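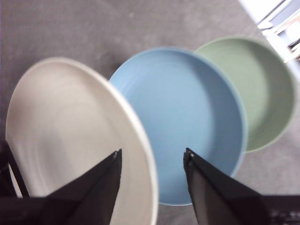 Speaker notes: the Stondcombe open day
Wednesday, September 16, 2020

Slide 1. Welcome. Thank the organizers and check the back row can hear. Say up front that this talk covers one visit, and that I went as a guest of Krishnan, who were showing their kitchen-handling work to people from the food service trade.

Slide 2. Getting there. The open day was in July, at the Stondcombe site. 300 places, all taken before the week started. Visitors went through in small groups, and each group got one full run of the demonstration and then time for questions.

Slide 3. What they set out to show. An arm with two fingers, a dish rack and a few plates in different colours. The job is one most of us do every night after supper. Get a plate by the rim, turn it on edge, put it in a slot. Pause here and ask who in the room has chipped a plate doing that. 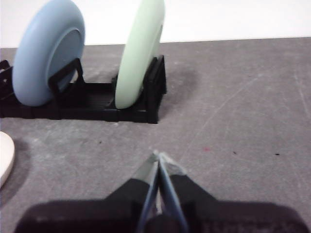
Slide 4. Why the rack is hard. A slot leaves little room for error, and the arm has to let go without knocking the neighbour. The Krishnan staff said placing took them far longer to get right than picking up. They had logged 2389 placing attempts before the open day, 1405 of them on the current software. Don't read out the table, it's in the handout.

Slide 5. Questions from my group. Somebody asked about wet plates. Answer: not tried yet. Somebody else asked about speed. Answer: slower than a person, and they weren't working on speed this year. I thought both answers were fair. Mention the noise too, as people always ask. We could talk over it in a normal voice.

Slide 6. Fruit. The same fingers are meant to handle food as well as dishes, with no change of tool. Grip force is the whole issue. Leave this one up for a minute.

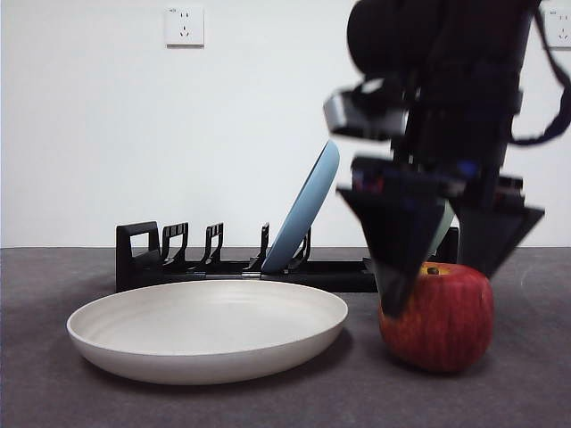

Photo: Krishnan / Stondcombe open day

Bruising is checked the next day by cutting the apple open. They had done 614 apples that way when I visited. Grirberg is paying for this part and wants pears next.

Slide 7. What I'd want before buying. A price for the service contract, and a trial in a working kitchen. Prarkine has offered theirs for a trial but no date was set.

Slide 8. Contact details. Take questions. If we're short on time, skip slide 5.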